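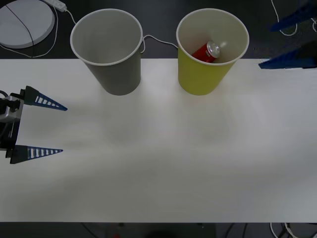
Cup bench, both arms, can in the yellow cup

From: Nerea Lozano
Date: Tue 14 July
Subject: Re: [bench-list] finger sets and the August order

On the quote from Wiltorik: the blue slotted fingers are 25 a pair and they want a minimum of 4 pairs. I'd take the minimum and stop there. We have two arms on that table, so it gives us one full change plus the set already fitted.

The cable trays are a separate line. Echevarría priced them with the second table at 1347 total, delivery included. I would rather pay for the trays now and leave the table until Gredcombe confirms the floor space — the white leads are still running along the floor behind the cups.

Paper cups and soda cans can go on petty cash. Please don't put them on the equipment form again.

> We have about 3 weeks before the August order closes.
> Do you want fingers, trays and table on one request,
> or split? Dratenside also offered a service plan for
> the arms but I have no price yet.

Split, please. Leave the service plan off until they send a figure in writing.

Nerea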